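Tasters wanted for a bottled tea trial (we have doubts, bring yours)

Darton Kitchen is looking for people to drink cold tea and tell us whether it tastes any different after a stay in the refrigerator. Piltari, the outfit that makes the tea, believes a long chill "rounds out" the flavor. I've heard that sort of claim about bottled drinks since 1997 and have yet to taste one that held up in a blind test. Maybe this one will. I wouldn't put money on it.

Sessions run through August in the back kitchen, 5 people at a time. You'll get small pours in plain cups, a pencil, and a sheet with very little on it. I took the flavor wheel off the sheet. Give people the word "honeyed" and they will find honey in tap water. 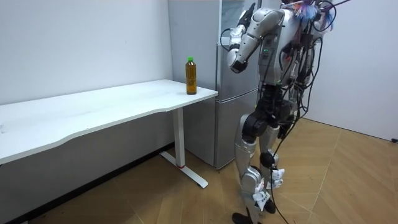

Bottles are the part I argued over longest. Piltari wanted its own packaging on the table, and I said no, because a nice label is worth more than any amount of chilling. So you'll be looking at clear plastic with a green screw cap and amber-brown liquid inside, with no prominent label to sway you. Color is still a problem, in my view. People see a darker brown and write down "stronger," so half the pours will be served in lidded cups. Kwabena Wumbei does the pouring and has been told to keep his opinions to himself.

Who we want: adults who drink tea without sugar at least a few times a week. Smokers are fine. People who describe themselves as supertasters may apply, but they'll get the same cups as everyone else. If you work for Piltari or sell its tea, please don't.

What you get: $35.99 for a session of 2 hours, paid the same day. Leave early and you get half. There is no gift bag.

"I can't tell them apart" is a perfectly good answer and you will be paid for it.

To apply, send a few lines to Yaa Wumbei at Darton Kitchen, Aidoo Street, saying what tea you drink and which mornings you're free. Skip the perfume on the day.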